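The robot that checks its own wrist

At Markik, the most fought-over tool in the workshop is a roll of blue tape. The firm writes control software for small robot arms, the kind that sort parts and load trays in factories too modest to have an automation department, and for the past year its programmers have been chasing a problem that sounds dull until you see what it does to a machine. An arm can know to a hair where its joints are and still have a poor idea of where its camera is looking.

The camera sits at the wrist. It gets knocked, unscrewed for cleaning and put back a whisker out of true. The arm then reaches with complete confidence for a spot beside the thing it wants. The usual cure is calibration: someone fetches a printed board, moves the arm through a set of poses and waits while the software works out how camera and wrist relate to one another. It's a good method, and every lab I've visited does it less often than it means to.

Markik's answer is a program called Bodska, and the idea behind it is lovely. If there are straight lines on the work surface, the arm can check itself against them whenever it has a spare moment. It looks down, finds the lines, works out where they cross and compares that with where its own sums say they ought to be. When the two disagree by more than a set amount, it takes a few more views and corrects the numbers itself.

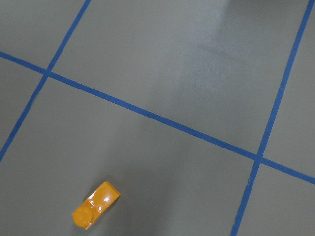
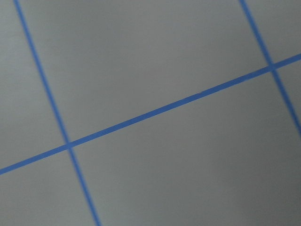

Finding a line is old hat in computer vision, and you could pick up a decent method from any textbook. What makes Bodska fun is how it deals with lines that are less than perfect. Tape laid by hand wrinkles and frays, and in the view with the little orange-yellow piece, the edge of the right-hand strip has a small notch just under the place where it crosses the long one. A naive edge finder would bend its line to suit that notch. Bodska fits along the full visible length of the strip, gives each short stretch a vote, and throws out the stretches that disagree with their neighbours. The crossing is then calculated from the fitted lines, so a scruffy bit of tape right at the corner does very little harm.

Then there is the question of which crossing it's looking at, and I confess this was the part that had me scribbling in the margins of my notebook. Up close, one corner of a grid looks much like the next. The program keeps a small set of guesses, each one a complete story about where the camera might be, and scores them all as the arm moves. A wrong guess can look fine in one view. It rarely survives several, as the arm knows how far it has travelled between them and the wrong story soon predicts a line where there is only grey. Most guesses die young. You can watch this on the programmers' screen as a fan of thin traces that collapses to one, and I could have stood there all afternoon!

The planning side is just as neat. Earlier versions took views from a fixed list, 18 of them, which was thorough and terribly slow. The current one asks which view would teach it most. Looking straight down tells you plenty about sideways error and rather less about tilt, so the planner likes to lean the wrist over and take the lines at a slant. It normally settles after 3 views. If something is lying on the surface, it is masked out of the line search and the planner picks a path that keeps clear of it.

To see how the thing behaves when left alone, the team ran it through 3,013 checks at Kallio, their test site, with the camera mount deliberately loosened every 150. The log from that run is a wonderful read if you like that sort of thing (I do). Bodska caught each of the big slips on its next check. The small ones took longer, and a few were blamed at first on the tape, which the program is allowed to suspect too. It keeps a separate note of how far each strip seems to have crept, and deciding whether the floor moved or the eye moved is still the least settled piece of the code.

Glare is the other sore point. A shiny patch can wash out the edge of a strip, and the present remedy is simply to look again from elsewhere. A proper model of reflections is being written, though the programmers pull a face when you ask how it's going.

The next release is due in November, with a first outside trial at Garholm, where the arms work above steel benches that have scribed lines in place of tape. Scribed lines are thinner and much fainter, and the line finder is being retuned for them now.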